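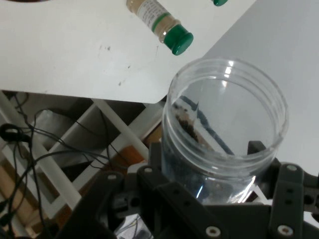

Eighteen thousand pounds and a lot of wet Saturdays' worth of patience: talking to the woman behind the Jasport heart scanner

I'd been meaning to do this interview since May and kept not doing it, mainly because every time I rang she was either on her way out to something or had just got in from something and wanted her tea. We finally managed an afternoon at her kitchen table in Jasport, with the back door open and next door's radio coming over the fence. She'd rather I didn't use her name. "Everyone round here knows who it is," she said, "and everyone else won't care." Fair enough!

If you've been past the clinic on the hill lately you'll have seen the sign in the window about the new scanner. It's a portable one, an ultrasound for looking at hearts, and it means that people from this end of the valley no longer have to go all the way to Pustuslow to have a fifteen-minute test done. It cost £18,000, and the whole lot came from the town. It took four years.

"I thought it would take one," she said. "I really did. I had it all worked out on the back of a calendar. I'd do a coffee morning a month and a big thing in the summer and there we'd be. I hadn't ever raised money for anything. I'd sold raffle tickets for the school, and that was my lot."

It started with her husband. He'd had a funny turn in the garden, was told he needed his heart looked at, and was given an appointment in Pustuslow. They don't drive, either of them. The bus goes from the bottom of the hill to Dranis, and then you change at Dranis, and the second bus doesn't wait if the first one's late. I've done that journey and I'm forty-odd with decent knees.

"He was grey by the time we got there," she said. "And I'm sitting next to him thinking, they've sent a man with a bad heart up and down two lots of bus steps to find out if he's got a bad heart. And then they lay him on a couch, put the jelly on, and it's over before I'd finished my crossword. I asked the girl how big the machine was. She said there were ones you could carry. Well. That was it, I was off."

He's fine, by the way. He came in halfway through for the biscuit tin, said "Has she told you about the marrow?" and went out again. (She hadn't. I'll come to the marrow.)

I asked what the clinic had said when she first went in with the idea.

"They were very nice. They were nice in the way you are when you think somebody will go away. The practice manager gave me a leaflet about giving to the hospital. I said no, I want one here. She said there'd have to be somebody trained to use it, and who'd look after it, and where would it be plugged in. All sensible questions, but I went home in a bit of a temper. Then I thought, right, I'll write them down and get the answers."

So she did, in a school exercise book that she fetched from the dresser to show me. The first page just says WHERE IS IT PLUGGED IN with three lines under it. The rest is a jumble: phone numbers, prices for hiring trestle tables, a recipe for flapjack for a crowd, a note saying "ring Ljungberg's again, be firmer".

Ljungberg's, for anyone who's new here, is the timber yard on the Dranis road. I wanted to know what being firmer involved.

"Oh, I'd been far too polite. I'd rung and said would they perhaps think about possibly giving something. You can't do that to a busy man with a saw going. The second time I said, we need a shed full of offcuts, we're going to make bird boxes and sell them, and can you drop them off. And he said yes, fine, when? I could have done that six months earlier. If you ask people for a thing they've got, they'll nearly always give it. If you ask them for money they have to go and have a think."

The bird boxes were the first proper earner. They were made in her garage by anybody who could be trusted with a hammer and one or two who couldn't, and sold outside the baker's. I've got one myself, it leans a bit, and the blue tits don't seem to mind.

I said it must have felt as though it was going well at that stage, and she pulled a face.

"It felt marvellous until I added it up. We'd had a whole summer of it, I'd got splinters in places I didn't know about, and when I did the sum it was a tiny slice of what we needed. I didn't tell anyone for a week. I just carried on buttering scones." 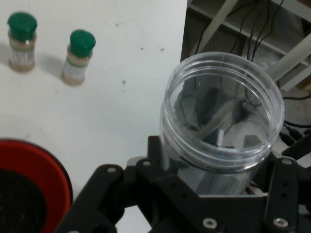 The second year was the hard one, she thinks, harder than the first, when it was all new. The coffee mornings had got smaller. People had bought their bird box and didn't need another. There was a sponsored walk to Dranis and back which was rained on so badly that half of them got the bus home, and then there was a whole argument about whether they should still collect the full sponsor money. (They collected it. "Of course we did. They'd got wetter than if they'd walked.")

There was a bit of muttering too, which I remembered, and I wasn't sure whether to bring it up. She brought it up for me.

"People said it ought to be paid for out of taxes. They'd come right up to the stall to tell me. And I agreed with them! I'd say yes, it should, I've written to everybody, would you like to see the letters, and in the meantime would you like a lemon drizzle. I never fell out with anyone over it. I can think a thing's wrong and still want it sorted before my husband's next appointment."

Did she think about stopping? She had a long look at the teapot before she answered that one.

"Once. It was winter, I'd had a cold I couldn't get rid of, and I'd set up in the church porch and taken next to nothing. I came home and said I'm giving it all back. And he said, who to? Because you can't, can you? It was pound coins out of people's pockets. I didn't know whose was whose. So I had to carry on, there was no other way out of it."

Which brings us to the marrow. The following summer somebody donated an enormous marrow to the produce stall, a real monster, and no one wanted to buy it, so she auctioned it as a joke at the end of the day. The man who won it gave it straight back and told her to auction it again. So she did, and the next one gave it back too. It went round the whole green like that for the best part of an hour, with people bidding who'd only come out to walk the dog.

"I'd never seen anything like it. I had no voice left. By the end it was going soft at one end and they were still bidding. I think people had got tired of buying things they didn't want, and it was a relief to not have to take it home."

They've done a Back Again Auction every year since, and I'm told last year's was a very ugly lamp. It's brought in more than everything else put together, which rather annoys her, given all the scones.

The last stretch came in a rush. A walking group over in Pustuslow heard about it and sent a cheque, which she found funny, given that they've already got a scanner. The clinic, who by now had stopped handing her leaflets, found the training for two of their nurses and sorted out the insurance. And yes, they found somewhere to plug it in. It's in the room that used to have the weighing scales.

I asked her whether she'd been there when it arrived.

"I was at the chiropodist! They rang me and I couldn't get down there until the afternoon. It was in a case like you'd take on holiday. I said is that it? Four years, and I could have picked it up with one hand. I did pick it up, too. They let me."

Her husband had his check-up on it in the spring. They walked up the hill together, stopping at the bench, and were home again before the post came. He'd wanted to be the first patient, and was quite put out to find that roughly a dozen people had got in ahead of him.

So what happens to the auction now? I'd assumed she would be putting her feet up, but the exercise book was still on the table, and I'd noticed that there was a fresh page in it.

"Well, it needs servicing," she said. "It isn't a lot, but it's every year, and I don't want it sitting in a cupboard because there's no money for a new lead. So we'll do the auction for that. And there's the chairs in that waiting room, have you sat in them? You can't get up again. There's a man with two new hips who has to stand the whole time. I've been looking at prices."

She turned the book round so I could see. It said CHAIRS, and under it, "with arms", and under that, "ring Ljungberg's".

If you've got something large, unwanted and not too perishable for this year's auction, the clinic reception will take a message for her. She says no more pianos, please.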